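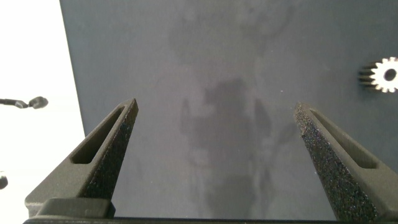
Item 1 - bench surface, dark mat

Workshop bench inspection, Lirkport site
Inspected by: Lorraine Hulme
Date: 10 Apr 2019

1. Bench tops and mats. Mats lie flat, no curled corners. Pass.
2. Aisle width. Minimum 1,000 mm required. Measured 1,336 mm at the north door, 565 mm beside the Hashemi drill press. Fail. Move the offcut rack.
3. Extinguishers. Tags current, pins in place. Pass.
4. Eyewash station. Cap missing on left nozzle. Order from Clondex.
5. Power leads. One lead with tape over a nick, tagged out and removed.
6. Compressed air. Hokau regulator set to 70 psi. Relief valve last tested in November. Pass.
7. Small parts. Gears, pins and fasteners to go back in labelled trays at end of shift - none left on walkways. Pass, see comment.
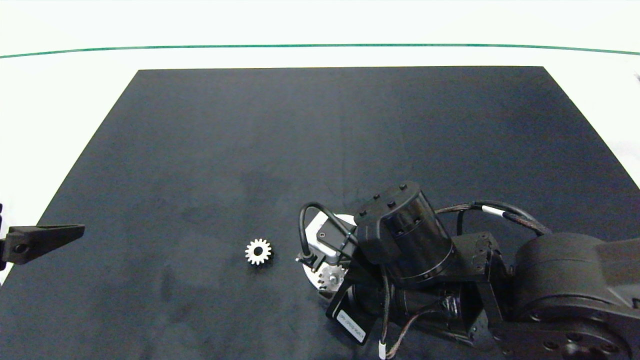 Wayne Bunting replied that the trays are fine but the labels come off when they are wiped down, and asked for engraved ones before the next round.

Noted. Stuart Rudd to price engraved labels.

8. First aid kit. Short of burn dressings. Restock.
9. Exit signs. Both lit. Pass.

Items 2, 4 and 8 stay open until signed by Régis Ferrand.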